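Rurnmont 工作台垫(暖棕色)和 Gremum 白色浅托盘

首页 > 工作台用品 > 台垫与托盘

台垫 165元
浅托盘 69元
发货地:Rindeck 仓库

先说说这块垫子是怎么上架的吧。我自己修小东西修了好多年,水龙头、台灯开关、门把手,家里坏了什么都往桌上一摊就开始拆。以前用的是一张亮面的白桌子,看着挺干净的,一开灯就难受,满桌子反光,镀铬的小零件放上去跟桌面一起晃眼睛,找个垫圈能找半天!后来换过一块深绿色带格子线的切割垫,好一点,可是那些格子看久了也累,小螺丝正好压在线上的时候特别容易漏掉。

所以去年我去找 Rurnmont 谈货的时候,要求就很简单:大一块,哑光,一点花纹都不要。他们第一次寄来的是浅灰色,我用了一个月,觉得黑色零件看得清,银色的就差点意思。第二次寄来的就是现在这个暖棕色,偏灰的那种棕,有点像奶咖放凉了的颜色(我家里人说像纸箱,随便吧)。黑的、银的、白的放上去都挺显眼。我当场就定下来了。

垫子很大,铺在我的台子上差不多铺满了。短边是600毫米,长边有两种可选,下单的时候记得看一眼自己的台面,别买回去搭在桌沿外面晃悠。表面平滑,没有拼缝,拿抹布一擦就过去了。白色浅托盘是另外卖的,Gremum 做的,四周有一圈凸起的边,我一般把它斜着搁在垫子远的那一头,手往前一伸就够得着,近处留出来干活。

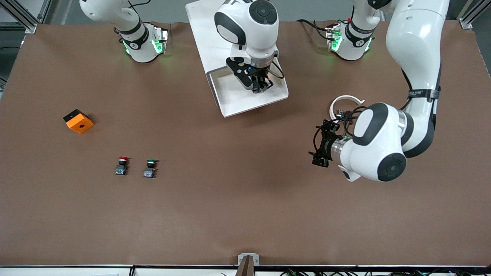 台垫和托盘必须一起买吗?
分开卖的,各买各的就行,两样放在同一单里只收一份运费。

托盘我还想多讲几句,因为问的人其实比问垫子的还多。它是浅的,很浅,所以别指望拿它当收纳盒。我喜欢的恰恰是浅:手指头伸进去捏东西不碰壁,小零件躺在里面一眼看得见。靠近人的那一边往上翘起来一点,像个小唇边,零件往自己这边拨的时候到那里就停住了。要倒回袋子里,我是从角上倒,从边上倒容易撒,这个我试过好多次,还是角上顺手。

白色也有白色的麻烦,油手摸过会留印子。我用温水加一点洗洁精洗,洗完竖着靠墙晾。钢丝球别碰,会花。

垫子的打理就更随意了。平时掸一掸,有胶水就等它干了再慢慢抠,趁湿去抹只会越抹越大一片。烙铁请另外垫一块耐热的,这块不是干那个用的,烫坏了我这边没办法换,先讲清楚。还有拿美工刀直接在上面裁东西的朋友,拜托下面垫块切割板……刀痕一道一道的,以后小弹簧就爱往里钻。

刚到手的时候,垫子是卷着寄的,打开以后四个角会翘。反着卷一下,再拿几本厚书压一夜,第二天早上基本就服帖了。天冷的时候慢一点,二月份我给自己换新的那块,压了两个晚上。千万别拿吹风机对着一个地方猛吹,会鼓包。

再讲讲我平时怎么用它。拆东西的时候我有个习惯,拆下来的先不进托盘,就在垫子上按顺序放,中间隔开一点。比如前阵子在整理一抽屉的杂件,按钮开关、镀铬的三通阀接头,还有一截短短的棕色圆柱,全混在一块儿。放在桌上一件一件看,该留的留,说不清用途的放到一边。黑色的按钮开关以前在深色垫子上我老是看漏,换了这个颜色以后轮廓就出来了,后面那一排银色的接线脚也分得清。

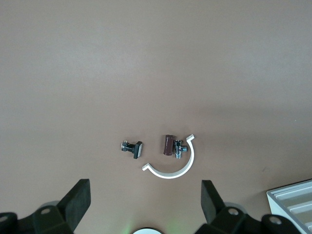

看完了再往托盘里收,同一类的靠在一起,最后才装袋写标签。我知道有人喜欢反过来,先全倒进托盘再挑,也行,就是挑着挑着容易把小件压在大件底下。你要是手头零件特别多,干脆买两个托盘,一个放待看的,一个放看完的,我自己就是这么干的。

颜色接近的东西要当心一点。棕色垫子上放棕色零件,当然没有放银色的那么跳。深棕、像巧克力那种颜色还好,浅一点的木头色小件我会直接丢进白托盘里看。做皮具、做木工小件的朋友,如果手里的料子大多是这一类颜色,我反而建议你去看看浅灰色那款,库房里还剩一些,页面在“台垫”分类的最后面。

灯光也顺便提一下。垫子是哑光的,顶灯打下来不刺眼,但人一靠近,自己的影子照样会盖上去,这个什么垫子都救不了。我在左手边加了一盏可以弯脖子的小灯,从侧面打过来,小零件旁边会带一点影子,反而更好找。

说到耐用,我只能讲我自己看到的。店里打包台上那块从开张用到现在,经手的订单已经过了3000单,胶带、剪刀、纸箱天天在上面拖来拖去,边上有点发亮,中间还好好的。家里用的话应该磨不了这么狠。

有老顾客问能不能配 Ķēniņš 的那种侧边夹子,把垫子固定在台沿上。我试了,夹得住,就是夹子头有点高,手肘会蹭到。我后来把夹子移到最远的那一边去了,近的这边不夹,垫子自己也不怎么跑。夹子我们店里暂时不卖,要的话得自己去找。

发货说明
垫子卷在硬纸筒里寄,托盘另外套一层气泡袋放进盒子。两样同时买的话会是两个包裹,贴同一个单号后面加一和二,先到一个别着急。下午四点前付款当天出库。收到以后请当面把纸筒两头看一眼,有压扁的先拍照再拆,发给我,我来跟快递扯皮。

退换
没铺过、没沾过油的垫子可以退,卷回纸筒里寄来就行,卷的时候正面朝外会好卷很多。托盘有磕碰的直接补一个新的给你。选错长边的也可以换,来回运费各出一半。

需要长边定做的,下单前给我留言写清楚尺寸,Rurnmont 那边接裁切,价格另算,要多等一阵子。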